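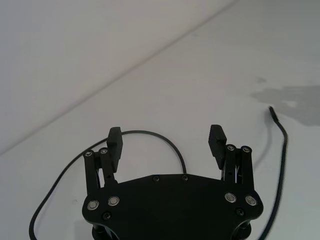
Standden scheme promises quieter nights, but the sums look thin

Residents of Standden have been told they will sleep better by September. The promise comes from Gradiditz, the firm hired by the town to cut night-time noise on the Jaltville road, and it rests on a trial that covered one stretch of tarmac and 11 nights.

The plan is simple enough. Lorries would be kept off the road between 9 at night and 5 in the morning and sent round by the Rolland bypass. Gradiditz says the trial brought a "marked improvement in rest" among people living nearby. Its summary, which runs to four pages, does not say how much of an improvement, or how rest was measured.

Asked for the full results, the firm sent the summary again.

What is known is that 1,424 households were posted a questionnaire. How many sent it back has not been published. The form, a copy of which was passed to us by a reader, asks people whether they "noticed the benefit" of the quieter road. There is a box for "yes, a lot" and a box for "yes, a little". Anyone who noticed nothing had to write it in the space for comments.

Wycliffe Gachanja, who has lived beside the road for most of his adult life, filled his in and is still waiting to hear how it was counted. "I wrote that I slept the same as ever," he said. "The lorries were never what woke me. It's the cars doing sixty past the garage at closing time, and they're not in the plan at all."

The trial also fell in the school holidays, when traffic on the road drops anyway. Gradiditz said it had "taken seasonal factors into account" but would not explain how.

Then there is the bypass itself. The lorries have to go somewhere, and the homes along the Rolland side were not sent the questionnaire. Elisa Fontana runs a small guest house there and said she learned of the trial when guests began to complain at breakfast. She has since written to the council twice. The first letter was answered with a leaflet about the scheme.

The council says it is "confident in the evidence" and that a wider study could follow once the ban is in place. Why the study should come after the ban was not made clear.

Drivers caught on the road during banned hours would be fined, though the amount has not been set and no cameras have been ordered. Councillors are due to vote before the end of the summer. The papers for the meeting list the cost of new signs but leave the line for enforcement blank.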